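Teaching by hand or by remote for a two-arm cloth handover?

Asked in Demonstration and Teaching, January

Hi all, long-time reader and first-time asker, so please be gentle with me. I look after a two-arm bench at Winatetti and we're trying to teach it to take a small cleaning cloth in one gripper, pass it across to the other and lay it out flat. Up to now I've been guiding the arms by hand, with the grip pads, and I've recorded 121 goes at it that way. The recordings play back nicely enough, but the policy we train on them gets to the handover and dithers. The second arm comes in, stops short, backs off a bit and comes in again.

My colleague reckons I should bin the lot and start over with remote control, using a pair of leader arms. I'd rather not lose several weeks of work if I can help it (my shoulders have opinions about this as well). Has anyone moved from one to the other for cloth? Did it make a difference, or was the trouble somewhere else? We're using Falcão to record, if that matters.

2 answers

Accepted answer

Oh, I feel for your shoulders! We went through much the same thing on our own cloth job, and I'm happy to share what we did, though your bench will have its own moods.

The first thing I'd look at is your own body. When you guide two arms by hand you have to stand somewhere, and for a handover that somewhere is usually right in the middle of what the head camera wants to see. Our early recordings were full of my elbows. The policy had learned the handover with a person leaning over it, and then at run time there was no person, so of course it got confused. Have a look through your recordings at the moment of the pass and see how much of the cloth is visible. If it's mostly sleeve, there's your answer.
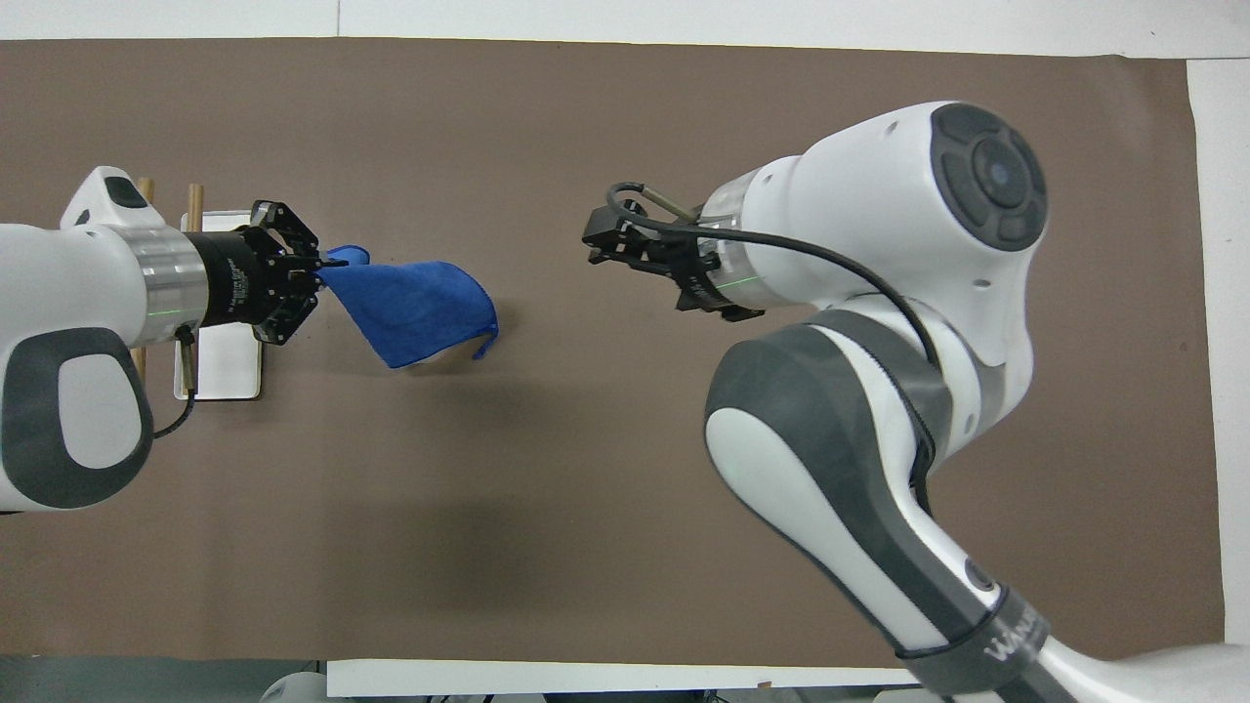 Cremilda Trindade
Demonstration lead, Skivmont

With the leader arms I can stand well back, and the head camera gets a clean look at the bit that matters. The blue cloth is held by one corner in the left gripper, and it never hangs the same way twice. It twists, it folds over on itself, and the loose corner ends up wherever it likes. The right gripper comes in open and I go for that loose corner, wherever it happens to be. Please don't tidy the cloth up between goes so that it always hangs neatly, because you want the policy to see the awkward folds too. The brown paper over the white table was a cheap fix and I'd do it again tomorrow.

Second thing, slow down before the pass but don't stop. I used to pause for a good 4 seconds while I worked out my angle, and the policy faithfully learned to pause. If you need to think, think before you press record. If you catch yourself hovering, throw that one out and go again.

I wouldn't bin your hand-guided ones straight away. Keep the ones where the camera can see the cloth, and add remote ones on top. We ended up training on 143 altogether, a mix of both, and the dithering settled down a great deal. It still drops the cloth now and then, mostly when the corner has curled under, and I haven't got a cure for that one yet. If you find one, I'd love to hear it!

Oh, and do practise on the leaders for an afternoon before you keep anything. You lose the feel of the cloth completely and everyone is clumsy at first. I was dreadful.

Answer 2

Remote every time. Hand guiding is fine for pick and place with one arm but you've only got two hands and you need one of them for the gripper button. We use the Zimport leaders, they're a bit stiff in the wrist but OK. Also check your camera and joint recordings line up in time, ours were out by 3 frames and it looked exactly like what you're describing.

Comment from the asker

Thank you both so much. I went back through them after lunch and yes, it's my left sleeve in nearly every one. I'll check the timing too before I record any more. Cremilda, what weight of paper did you use? Ours keeps lifting at the corners when the arm goes past.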